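Zu Besuch bei Viltden: ein Nachmittag zwischen Bahnplanern und Kaffeebechern
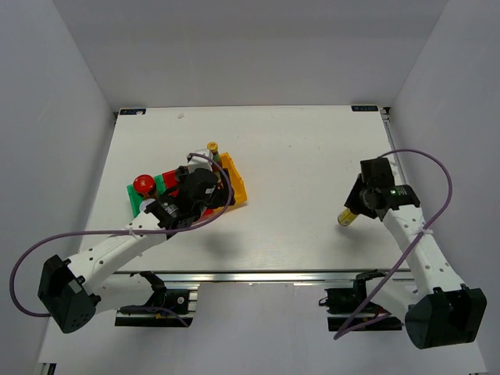

Zwei Arme, ein Tisch: der linke Greifer mitten im Spielzeug, der rechte mit etwas Gelbgoldenem.

Im September war ich endlich bei Viltden in der Halle, und ich sag's gleich: Ich wollte eine Stunde bleiben und bin nach 4 Stunden rausgekehrt worden (nett, aber bestimmt). Chiamaka Akinola hat uns an der Tür abgeholt, 20 Leute, die meisten selbst vom Fach, und ist ohne Firmenfilm direkt zum Planer gegangen. Herrlich!

Der heißt Flikevlow und rechnet die Bahnen für beide Arme gemeinsam. Früher hat jeder Arm für sich geplant, und der zweite musste warten, bis der erste aus dem Weg war. Jetzt liegt alles in einem Suchraum, bis zu 2.000 Stützpunkte pro Bewegung, und wenn die Zeit knapp wird, nimmt er die beste Lösung, die er bis dahin hat. Ich hab natürlich gefragt, was mit den Kabeln ist, diesen großen lila Bögen. Die stecken als grobe Schläuche im Kollisionsmodell, großzügig aufgeblasen. Nicht elegant, meinte Chiamaka, aber seitdem schläft sie besser.

Richtig spannend wurde es bei Ebuka Onyeka und der Wahrnehmung. So ein Haufen, in dem sich Schale, Platte und rote Klötze überlappen, ist für die Segmentierung echt fies, und wenn der Greifer von oben drinsteckt, verdeckt er auch noch das meiste. Ihr Modul Lawal hält deshalb für jedes Teil mehrere Vermutungen zur Lage offen und wirft sie erst raus, wenn Kamera und Greifkraft nicht mehr dazu passen. Auf seinem Bildschirm sah das aus wie ein Schwarm bunter Geisterkisten – ich hätte ewig zuschauen können.

Am Ende durften wir noch in den Logs stöbern, 1.016 aufgezeichnete Greifversuche, mit Suchfeld und Zeitleiste. Das Werkzeug dafür kommt von Bredovier und ruckelt beim Spulen, da hat Ebuka selbst gestöhnt. Den Export will er mir noch schicken, dann probiere ich daheim mal aus, wie sich mein eigener Filter auf den Daten schlägt.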